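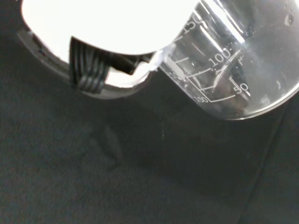
3.2 Measuring by eye and by cup in home kitchens

The second part of the study looked at how people portion dry staples when they cook at home. We were interested in rice, rolled oats and plain flour, as these are the foods for which written recipes most often give a volume and for which practised cooks most often say they give no thought to the amount. Earlier interviews in Bristutberg had suggested that the cup is used more at the start of a household's life together and less later on, but those interviews relied on memory.

Households were recruited through notices at the Lesetel market and in the newsletter of the Valley Growers' Association. A total of 261 households completed the kitchen diary. Each was asked to record every meal in which one of the three staples was used, to note how the amount was decided, and to weigh the portion on a supplied scale before cooking. The diary period ran for two weeks and avoided December, when holiday baking would have pushed flour use well above its ordinary level. Data collection closed on 12 January 2019.

The diary offered four ways of recording how an amount was decided: a marked measuring cup, an unmarked vessel such as a mug or tin, a kitchen scale, or judgement alone. Cooks could add a comment. Many did, and the comments turned out to be more useful than we had planned for. They are discussed in section 3.4.

Rice was the staple most often portioned with an unmarked vessel. The usual choice was a mug or tin kept in the rice bin, and several cooks wrote that the same one had been in the bin for years. Portions measured this way were steady from meal to meal within a household, even when the vessel held a good deal more or less than a metric cup. The household had settled on a number of mugs per meal, and the size of the mug had stopped mattering. When the scale showed a portion of 400 grams for a family dinner, the same family was likely to come close to it the next time.

Oats showed a different pattern. They were mostly poured straight from the packet into the pot or bowl, and the portions varied widely between one breakfast and the next. Cooks who used judgement for oats did not see this as a problem. A common remark was that more milk or water could be added once the pot was on the stove. Wallner (personal communication) has noted the same habit in student share houses, where the person making porridge is often making it for whoever happens to be up.

Flour was the only staple for which a marked cup was the leading method. Most of these entries were for baking, and most came from cooks following a written recipe. Flour for thickening a gravy or dusting a bench was nearly always judged by eye, sometimes by the same person on the same evening. The weight of a level cup of flour also differed between households. Some cooks scooped from the bag and some spooned the flour in and levelled it with a knife, and the scoopers' cups were heavier. One recipe in wide local use, printed on a card given out by the Olszewski mill, calls for 500 grams of flour and gives a cup measure beside it. Cooks who scooped ended up with a stiffer dough than the card describes, and a few had pencilled in extra water to suit.

We had expected age to be the main influence on method. Once the number of people eating was taken into account, age added little. Cooks feeding the same number of people each night used judgement or a familiar vessel. Cooks whose numbers changed, through shift work, shared care of children or regular visitors, went back to the marked cup. Nasr and Figueroa describe something similar among workplace cooks, who measure closely on days when the head count is uncertain and loosely otherwise.

Two limits should be kept in mind. The supplied scale may have changed behaviour, as some cooks commented that seeing the weight made them take a little out or put a little back. Households were also asked to weigh before cooking, so the diary says nothing of how much was eaten, stored or thrown away. Leftover rice in particular is often planned for, and a large portion is no sign of poor judgement when tomorrow's lunch is fried rice.

Figure 4 sets out the share of entries by method for each staple. Entries with more than one method marked are counted under the first one listed by the cook.

Figure 4. Method used to decide the amount of rice, oats and flour, by share of diary entries. Coding by O. Keskin and R. Wyss.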